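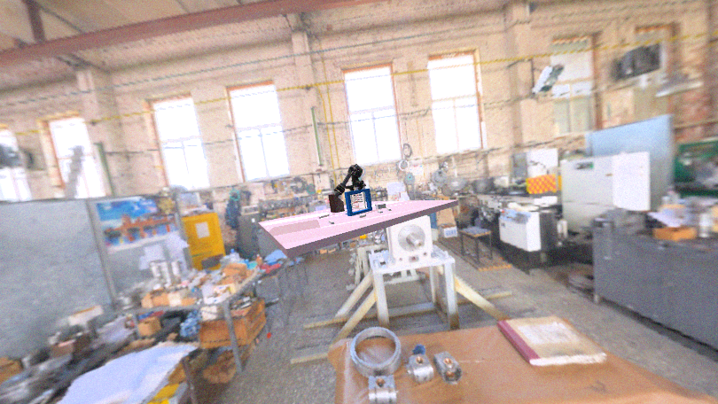
Who Really Designed Your Chair?

Look at whatever you are sitting on right now. Somebody decided how tall it should be. Somebody decided whether the back would be straight or curved, and whether your elbows would get a place to rest. That person was a designer, and you probably have no idea who it was.

A few chairs are different. They have a name attached, and the name makes them cost a lot more money. Grown-ups talk about these chairs as if one very clever person sat down one morning, had a brilliant idea, drew it, and was done by lunch.

Should you believe that? Let's poke at it a little.

The story on the tag

Say you walk into a furniture store called Vitard and find a chair with a tag hanging from one arm. The tag says:

"The Drelton Chair. A timeless classic, inspired by a falling leaf. Still made exactly the way it always was."

It sounds lovely. It also makes three big claims, and the tag doesn't prove any of them. So take them one at a time.

"A timeless classic." What would it mean for a chair to have no time? Chairs come from particular years, like songs and haircuts do. If you show an old chair to someone who knows furniture, they can often guess when it was made, just from the shape of the legs. "Timeless" usually means "people who sell it hope you will like it." You might like it! But the word isn't telling you anything you could check.

"Inspired by a falling leaf." Maybe. Designers do look at leaves and shells and bones. They also look at other people's chairs, quite a lot. A leaf makes a nicer story than "I saw one in a shop and thought I could make the seat wider." If someone says a chair came from a leaf, ask if there are any early drawings. Do the drawings look like leaves? Or do they look like chairs from the very beginning?

"Made exactly the way it always was." This is the one to be most suspicious of. Glues change. Paints change. Foam changes, and some old kinds of foam turn to crumbs after a while. Machines in the factory wear out and get replaced. Even people change size: on average, people in many countries are taller than they were a hundred years ago, and some chair makers have made their chairs taller to match.

How wood gets bent

Here's a part of the story that often gets left off the tag. Many famous chairs have curved wooden seats, and wood doesn't grow in the shape of a seat. So how do you get the curve?

One way is steam. Thin strips or rods of wood go into a hot, steamy box until they soften. Then workers pull them out and quickly clamp them around a metal shape. When the wood cools and dries, it keeps the bend. Steam can burn you badly, so this isn't one to try in the kitchen.

Another way is to use very thin sheets of wood called veneer. You can bend one sheet with your fingers. Spread glue on a stack of them, press the stack in a curved mold, and wait. When the glue is hard, the sheets can't slide past each other anymore, and the whole stack stays curved. That stack is a kind of plywood.

Both ways took a lot of failing to get right. Wood splits. Glue lets go. Somebody had to work out how thin the sheets should be and how hard to press, and it was often a person in the workshop whose name never got onto a tag.

The case of the Yu stool

Estela Riquelme teaches furniture history, and she has spent a long time on one small stool. It was sold under the name Yu, and the catalog said Mr. Yu designed it by himself.

She went looking for papers. In the factory's old files she found 17 drawings of the stool. Only 10 of them were signed by Yu. The others were marked with two letters that matched nobody on the design team. They matched a mold maker.

"The first drawings have a stool that would fall over," she says. "The legs are too close together. The mold maker spread them out. I can't tell you that makes him the designer. I can tell you it's why you can sit on it."

Notice what she did there. She said what she knew, and she also said what she didn't know. The store tag never does the second part.

She isn't certain about the price of the stool, either. A catalog gives one number and a bill of sale gives a lower one. Perhaps there was a sale on. Perhaps the catalog had a mistake in it. She has written down both.

What about the number underneath?

Turn some chairs over and you'll find a number stamped or burned into the wood. (Ask before you turn over somebody else's chair.) People get excited about these. A seller might say, "Look, number 2344! That means it was the 2,344th one ever made!"

It might mean that. It might also be a model number, the same on every chair of that kind. It might be a number for the color, or for the worker who checked it. In the small furniture museum at Prarnemau there are two matching armchairs that both say 3424. They can't both be the 3,424th chair. So for those two, at least, the number must mean something else, and the museum's label says plainly that no one has worked out what.

Is a famous chair a better chair?

Sometimes. A chair that people have kept buying for sixty years is probably doing something right. But "famous" and "comfortable" are separate questions, and you can test the second one yourself.

Sit in it for as long as it takes to read a chapter of a book. Do your feet touch the floor? Does the front edge dig into the backs of your legs? Do you keep sliding forward? Can you get out without using your hands?

Then try a plain chair, one with no story at all, and do the same thing. Write down what you notice before anyone tells you the prices. Grown-ups are easily fooled by prices, and you may be too.

Words to know

Designer: a person who decides how a thing will look and work. Often there is more than one.

Veneer: a very thin sheet of wood.

Mold: a solid shape that you press something against so that it takes on the same shape.

Reproduction: a copy of an older piece of furniture. Some are sold honestly as copies. Some are not.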